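Speaker notes: "Small Crime, Big Headache: Package Theft on Our Streets"
Jotisham Neighborhood Safety Evening, May

Opening (keep it quick, people are still finding chairs)

Hello, Jotisham! So good to see this room filling up. Ask for hands: who has had a package go missing off the porch? Leave the hands up a moment so folks can look at each other. It feels like a private annoyance until you see how many neighbors have the same story.

Say what I'm going to cover: what gets taken and when, what to do in the first hour, and the lockbox trial on Celtar Street, my favorite part of the night.

What we know

We sent our survey to 2,000 households this winter and 800 wrote back. That is a fantastic response for a paper form with no prize attached! (Pause, thank them.)

The thefts bunch up between noon and 3 in the afternoon, when the trucks have been by and most people are still at work. Corner houses get hit more than houses mid-block. Size doesn't seem to matter much. People lost phone cases, dog food, a box of tulip bulbs.

Most of it was never reported. I get it, I didn't report mine either the first time. But patrol routes get drawn from reports, so a street that stays quiet on paper stays quiet on the map too. Slow down here, this is the bit I want them to take home.

The first hour

Check with the neighbors on both sides before anything else. A fair number of "stolen" boxes in our survey were sitting on the wrong step.

Save the delivery notice and the order number. Take a screenshot, since those pages change.

Call the non-emergency line or use the online form. It took me less time than making toast.

If you have doorbell video, save the clip that day. Please don't post a face on the neighborhood page with the word "thief" on it. We had one of those in the fall and the man was picking up a box for his sister. (Don't name the street.)
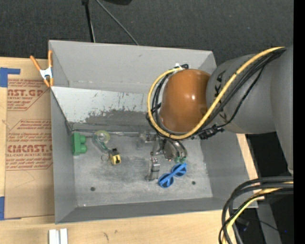
The Celtar Street trial

Okay, the fun part! Two blocks, shared lockboxes from Munshi, one code per household. Drivers were wary the first week and then took to it. Reports from those blocks dropped from nine in the fall to 2 over the winter. It's a small trial and winter is slow anyway, so don't oversell it. But I am really happy with it.

Mention the snag: big boxes don't fit, and people forget their codes. We're sorting out a reset through the Dorumon app.

If someone asks about cost, the sheet is on the back table.

Questions

Likely ones: renters, apartment lobbies, whether cameras help. On cameras, say they help after the fact if the clip is clear and gets handed in.

Sign-up list for the next two blocks goes around now, starting from the left side. Bring a pen, the last one walked off.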